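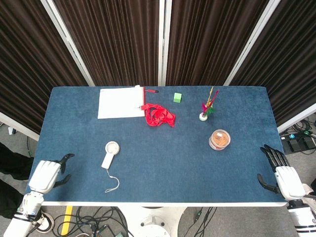

¿Por qué la masa madre de centeno sube menos en noviembre que en junio?
Por la temperatura del obrador durante la noche. En junio teníamos 22 grados a la hora de cerrar y ahora la masa se enfría antes de empezar a trabajar.

19 de noviembre de 2021

Hoy he refrescado el cultivo Potanus con la harina integral de Nikolovski. Harina 80 g, agua 80 g, cultivo viejo una cucharada. El olor es más de vinagre que de yogur, y eso no me gusta. Creo que ayer lo dejé demasiado tiempo sin alimentar.

Llinos Pritchard me pidió repetir la hogaza de Wirusa con menos sal. La hice con una masa total de 806 g antes del horno. La corteza quedó bien, la miga está un poco pegajosa cerca de la base. Corté el pan todavía tibio, es culpa mía, no de la receta.

Para la segunda hogaza he puesto la masa en el armario de Roruvwood con una botella de agua caliente al lado. La subida fue más regular, pero la superficie se secó y salió una grieta larga. La próxima vez cubrir con paño húmedo y cambiar la botella a mitad de la fermentación.

Pendiente:
preguntar a Llinos si la harina nueva es de la misma molienda (el saco no lo dice)
comprar termómetro, el viejo marca siempre 2 grados de más
probar el agua a temperatura más alta, solo en el cultivo
no usar el molde pequeño, se desborda

Mañana peso otra vez la hogaza primera, para saber cuánta agua pierde en una noche.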